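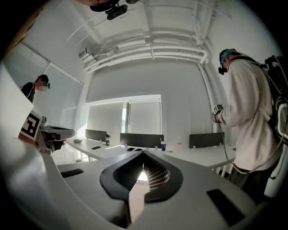
Tips for a rented gripper kit (hand-held, two grippers plus headset)

Quick notes after a month with the Kemeys kit. For anyone who's got one on order or is thinking about it. We had the two-gripper set with headset and backpack, rented through Skanonico, used mostly for table jobs. Cups, bottles, bowls, phones. Wiping up. Boring stuff, which is what you want it for.

Not a full review, more the things I'd tape inside the lid of the case.

Before you start

Charge everything the night before. Backpack, headset, both grippers. The backpack takes longest. Ours said 97 percent in the morning and that was fine for a morning's work, not for the afternoon too.

Clear the table first, then put back only what the job needs. Phones are the worst. People put them down flat and forget, then you're trying to grab a cup and there's a phone in the way.

Lids on drinks. Or water only. A sleeve full of iced coffee is no fun and the jaws do not like sugar.

Blinds down if the sun comes straight in. Pale roller blinds are fine, you don't need blackout. The marker tags need to be seen and glare washes them out.

Wearing it

Headband first, then headset, then backpack. Other way around and you'll catch the cable on your ear every time.

Loose sweatshirt is OK, loose cuffs are not. Push them up or put a hair tie round the wrist.

Cables down one side only. Pick a side and stick to it. We ran ours over the shoulder strap and down, with one velcro tie at the hip. Leave slack at the elbow or you get a tug when you reach.

Backpack straps tighter than you think. If it swings, your arm swings.

Take a break at 40 minutes. Manual says longer. My wrists say 40.

Handling the grippers

Hold them in front of your chest when you're not working. Arms hanging down = cable on the floor = somebody steps on it.

Close slow. Everyone snaps the jaws shut the first day. Paper cups crush, plastic bottles shoot out sideways.

Paper cup with a straw: take the straw out. Or come in low, below the middle, straight from the side.

Tumbler with a lid: grab the body, never the lid. Dark shiny ones are slippery, so dry it off before you try.

Small bowls: pinch the rim, one jaw in and one out. Don't try to go around the whole thing, you'll chase it down the table.

Phones lying flat: slide to the edge of the table, then pinch. Practice with an old one in a case. A bare phone is hard to get started.

Two people in one room

Works, with some room. Stand at opposite ends of a long table, and say "crossing" out loud if you reach past the middle. Sounds silly. Do it anyway.

Desk dividers are handy for parking things out of the way, but keep low stuff away from right behind them, you can't see it with the headset on.

Use the outlets on the table edge for chargers only between sessions. A charging lead across the work area gets grabbed sooner or later.

Cleaning

Marker tags: dry microfiber, nothing else. Window spray lifts the print. Ask me how I know. Replacement sheet was $54 from Nusergate and took a week and a half.

Jaws: damp cloth, drop of dish soap, wipe again with plain water. Let them air dry open.

Pads: lint roller, then a quick wipe. If they feel tacky they need it.

Headband goes in the wash, cold, in a mesh bag. Buy a second one now becuase you will want it.

Light gray plastic shows everything. Melamine sponge takes off scuffs but go easy, it dulls the finish.

Storing it

Coil cables loose, big loops. No wrapping round the gripper handle, the plug end goes first.

Headset face up, cloth over the lenses. Grippers in their own cutouts with the jaws slightly open.

Label left and right with a bit of tape. They look the same at 7 a.m.

Is it worth it

Rental was $200 a week plus deposit. Pricey for a small workshop, OK if you split it. Setup took us most of the first morning, second time maybe a quarter of that.

Good: comfortable grips, tracking held up well once the glare was sorted, support answered emails same day.

Not so good: backpack is hot by lunch. Cable clips are junk, get your own. The manual assumes you've done this before, and the page on re-pairing the headset is just wrong (hold the button for ten seconds, not three).

The Brurnosgate kit is cheaper and lighter but only comes with the one gripper, so no good for opening jars or anything that needs two hands. For single cup-and-bowl jobs I'd look at it.

I'd rent the Kemeys again. Wouldn't buy it yet. If anyone has found a cable clip that stays put on a backpack strap, leave it in the comments, I've tried the binder clip thing and it slips to.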